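Appel à participation -- ranger, trier, empiler : les machines savent-elles le faire ?

Projet Tivholm, site de Clusau. Publié le 2024-08-07.

On cherche du monde. Vite si possible, les créneaux partent à la rentrée et la grille est encore à moitié vide.

Le sujet en deux mots : est-ce qu'une machine peut faire, aujourd'hui, les petites corvées qu'on fait tous sans y penser ? Débarrasser une table. Ranger la vaisselle des enfants. Remettre un rayon d'aplomb avant la fermeture. Réponse courte : un peu, lentement, pas toujours. La réponse longue, on voudrait l'écrire avec des gens qui font ces gestes tous les jours, à la maison ou en magasin.

Donc pas besoin de savoir coder. Pas besoin d'aimer les robots non plus. Les sceptiques sont très bienvenus, on en manque.

QUI ON CHERCHE

-- 39 participants au total, répartis sur deux profils.
-- Profil A, « maison » : vous tenez un foyer, seul ou à plusieurs, avec ou sans enfants. Aides à domicile et assistantes maternelles, c'est vous aussi.
-- Profil B, « magasin » : employé de libre-service, mise en rayon, plonge, arrière-cuisine, réserve. En poste ou l'ayant été récemment.

Il faut être majeur, lire et parler le français couramment, pouvoir rester assis ou debout une heure devant une table (on alterne, il y a des pauses). Porter des lunettes ne pose aucun problème. Distinguer mal certaines couleurs non plus, dites-le nous juste à l'inscription, on adapte la consigne.

Ne peuvent pas participer : les salariés de Palomino et de Fatosstead, qui sont partenaires du projet, et leurs proches. Désolé, c'est dans la convention.

CE QUE VOUS FEREZ

2 séances par personne, espacées d'une semaine au moins.

Première séance, vous faites. On vous donne des objets du quotidien, une consigne courte, et vous rangez à votre façon. Pas de bonne méthode. On note l'ordre, les hésitations, les fois où vous reprenez un objet déjà posé. Après on en parle un quart d'heure, pourquoi ce bol d'abord, pourquoi pas l'autre.

Deuxième séance, vous jugez. Le bras robotisé fait le même genre de tâche et vous donnez votre avis : acceptable, pas acceptable, à refaire. Vous pouvez dire stop quand ça vous agace. Ça arrive, et le moment du stop nous intéresse beaucoup.

Un questionnaire à la fin de chaque séance. Papier ou tablette, au choix.

OÙ ON EN EST

Pour être clairs sur le niveau, parce que des gens nous écrivent en pensant voir un majordome. En avril on a fait une première série avec le bras seul, 99 essais, surtout des gobelets et des bols en plastique. Prendre un gobelet debout et isolé : ça va. Prendre un bol posé à plat : déjà plus délicat, le bord est fin et la pince arrive par le dessus. Emboîter : là ça se gâte. Un humain sent que ça coince et tourne un peu le poignet. La machine, elle, appuie ou lâche.

Et puis il y a la question de l'ordre. Si le grand va sur le petit, la pile tient peut-être, mais plus rien ne rentre bien ensuite. Faut-il tout défaire ? Continuer quand même ? Les gens ne répondent pas tous pareil, et c'est pour ça qu'on a besoin de vous.

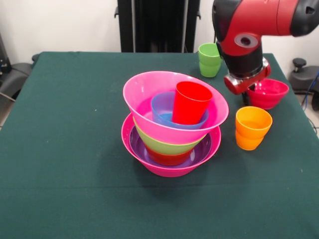

Une pile de travers, c'est un échec ou pas ? À la maison, beaucoup diront que non, du moment que la table est dégagée. En magasin, le chef de rayon dira autre chose. On n'a pas de seuil tout fait. Les consignes de la deuxième séance seront réglées en partie sur vos réponses de la première, donc soyez francs, même sur les détails bêtes : le bord qui penche, le gobelet coincé dans un bol, celui qu'on a laissé derrière.

Les temps aussi. On vous demandera combien vous seriez prêt à attendre pour une table rangée sans y toucher. Cinq minutes ? Une heure, pendant que vous faites autre chose ? Il n'y a pas de piège.

CÔTÉ PRATIQUE

Lieu : atelier Tivholm à Clusau, rez-de-chaussée, accès fauteuil par la cour. Prévoir une heure et demie par séance, accueil compris. Créneaux en matinée et en fin de journée, on essaie d'arranger ceux qui travaillent en horaires décalés.

Dédommagement : 13 euros de l'heure, plus les frais de transport sur présentation du billet. Payé par virement à l'issue de la deuxième séance. Si vous arrêtez après la première, celle-ci est payée quand même.

Les mains et la table sont filmées pendant les séances, pas le visage. Vous signez un accord avant, vous pouvez le retirer ensuite par simple mail, et vos séquences sont effacées. Pendant la deuxième séance vous restez derrière la ligne au sol tant que le bras est en marche. Un membre de l'équipe est toujous présent avec l'arrêt d'urgence.

Manches courtes ou retroussées de préférence, pas de bagues volumineuses. Café sur place.

POUR S'INSCRIRE

Un message suffit, avec :
-- votre profil (A ou B, ou les deux, on choisira)
-- vos disponibilités, même vagues
-- une corvée que vous donneriez tout de suite à une machine, et une que vous garderiez
-- un moyen de vous joindre

Pas de CV, pas de lettre. La troisième ligne, par contre, répondez-y vraiment, on s'en sert pour préparer les tâches suivantes (linge, couverts, cartons de réserve...). Réponse sous une semaine en principe, un peu plus pendant les congés. Si la liste de votre profil est complète on vous met en attente et on vous prévient dès qu'un créneau se libére.

Vous connaissez quelqu'un que ça pourrait intéresser, un collègue de plonge, une voisine qui garde des petits ? Faites passer.

À lire aussi
Tivholm : retour sur les essais d'avril
Plier un torchon, ce que ça demande à une pince
Stage atelier Clusau : montage et réglage de postes d'essai
Fatosstead et Palomino rejoignent le projet
Questions fréquentes des participants

Contact | Mentions légales | Données personnelles | © Projet Tivholm, Clusau | Haut de page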